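Slide 1 - title

Good morning everyone, and thank you for coming out on a Wed 13 November that feels more like the middle of January. Let people settle. Mention the tea urn at the back and the fact that the biscuits are first come, first served.

My name is Yoga Goh and I look after shared rooms for Nostura, so meeting rooms, training rooms, the odd corner with a sofa in it that somebody has decided to call a hub. I've been asked to talk about screens and walls, and I'm going to talk rather more about walls, as those of you who heard me in July will have guessed.

(Pause. If Ploridow people are in, say hello to them and thank them for the loan of the paint charts.)

Slide 2 - where we started

When I took the job on there were 393 rooms on the list, and more than 12 of them had no window at all. Tell the story of the first visit here. I sat in a windowless training room for a whole afternoon, grey carpet, cream walls, and by four o'clock I could not have told you whether it was raining or the world had ended. Everybody laughs at this, so give them a moment. Then say that the people who used that room every day weren't laughing much. They'd been sticking up calendars and postcards, mostly of beaches, and one very faded poster of the Lake District which I'm told had moved offices with its owner three times.

That poster was what set me off, really. I thought, well, people are already telling us what they'd like to look at.

Slide 3 - choosing a wall picture

Go slowly through this one, it's the part they'll want to write down.

Pick something with distance in it. Hills are good, and so is a shoreline. A close-up of a flower the size of a wardrobe is very striking for a week and then you begin to feel it's watching you.

Ask the people who sit there. We put up 4 samples in the corridor and left a pad of sticky notes underneath, and the city skyline I'd have chosen myself came last by a mile.

Think about where the furniture will stand before you order. Our fitter from Šťastný was very patient with me about this - he made me mark out the cupboards on the floor in tape, and I'm so glad he did, because I'd have put the best bit of the view behind the coats.

Slide 4 - screens

Now, the television. We all need one and no one loves the look of it. For years we fixed them to the wall, and of course the moment you do that the room can only ever face one way. You've also drilled holes in the view you've just paid for.

So we moved to stands. The Handix trolley sheet is in the handout, second page, for anyone who wants sizes. You can shift a stand for a workshop and shift it back again afterwards, and when the screen's not wanted you still have your hills round the sides of it.

Slide 5 - hills behind the telly

Let them look for a bit before talking.

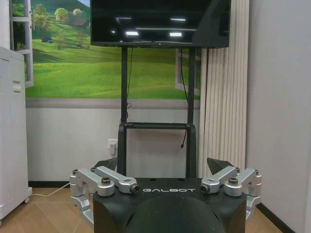
Slide 5: green hills mural with the screen on its stand

I'm terribly fond of the little house with the reddish roof, up among the trees on the left. Visitors always find it sooner or later, and I've heard a whole meeting held up while people decided who would live there and whether they'd get broadband.

Two things to point out. First, the glass. With the telly switched off you get the ceiling lights back as white streaks, so do test a screen with the lights on, from the chairs, before you settle on its spot. Second, the cable. There's one hanging down by the right-hand post with its plug dangling, and I'd like a small clip for that on every stand we own. It's a tiny job! A few minutes and a bag of clips, and the whole thing looks cared for.

The bright green can look a bit much on the paint chart, by the way. Go brighter than you think. The paler sample we tried looked like pea soup once it was up.

Slide 6 - what I'd do differently

Be frank here. I'd have done the lighting before the walls. I'd have ordered 2 spare panels, in case of knocks from chair backs. And I'd have kept that old Lake District poster, which went missing during the decorating and which I still get asked about.

Questions. If it goes quiet, ask who has the worst room in their building, that usually gets them going. Handouts are by the door, and would people please bring their cups back to the tray.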